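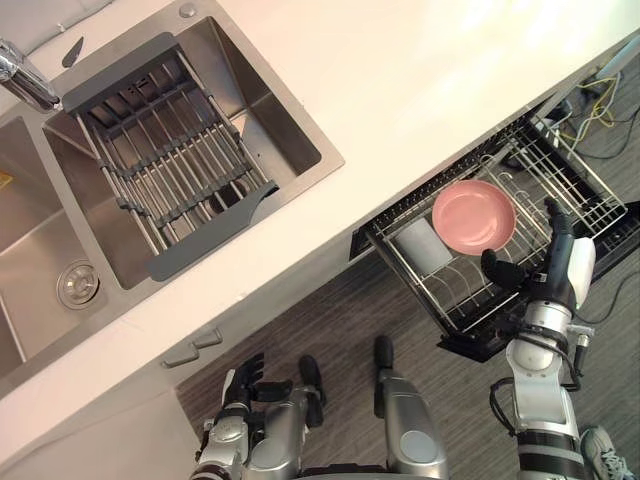

Roll-up drainer over the sink, dishwasher open, pink plate in the rack.

Roll-up dish drainer: leave it over the sink or pack it away?
Posted by Shoshana Lindgren in Kitchens, Mambridge

I've had a roll-up drainer from Hunier since September and I am completely sold on it! Plates dry on it, veg gets rinsed on it, and it's given me my whole benchtop back. My question is about living with it when you also have a dishwasher. Do you leave the drainer across the bigger basin all the time, or roll it up between washes? And what belongs on it? At the moment I stick anything I'm unsure about up there and end up shuffling it all when I need to fill a pot.

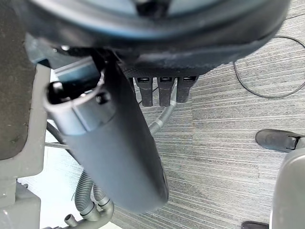 Grey corrugated hose and the elbow fitting.

orleygirl
Leave it out. Mine never moves.

Kasprzak_Kel
Oh, I love these things, I bought a second one for the caravan! I leave ours out during the day and roll it up at night after I've wiped the sink. The dishwasher gets plates, bowls and everyday glasses. The drainer gets good knives, wooden spoons, the non-stick pan and anything rinsed for reuse in the next hour. Push it hard to one end of the basin so there's a gap under the tap, and you can fill a pot without touching it. Measure before you buy another, too. Mine is 275 mm wide and a narrower one was always slipping in.

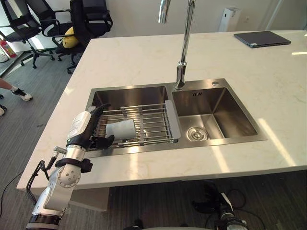

How do you get the white crusty marks off the rods?

Soak it flat in warm water with a good splash of white vinegar for 18 minutes (that's two cups of tea in my house), then run a soft brush along each rod and rinse well. Do the plastic ends as well, they hold grime in the joins.

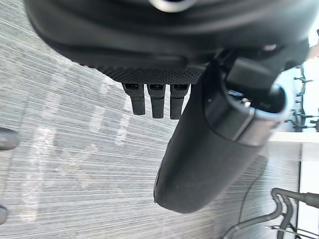 Wet dishes travel further than you'd think, so I'd sort out where they go next before worrying about where the drainer lives. We used to carry dripping pots straight across to the cupboard and wondered why the place smelled musty. If you've got grey carpet close by like that, keep an old tea towel on the bench and give everything a quick wipe before you walk off with it. Makes a massive difference, and it's such an easy habit!
Posted by benchtop_bron

Shoshana Lindgren
Thanks all, brilliant stuff! Shoving it up one end is working a treat. Vinegar soak is on for tonight.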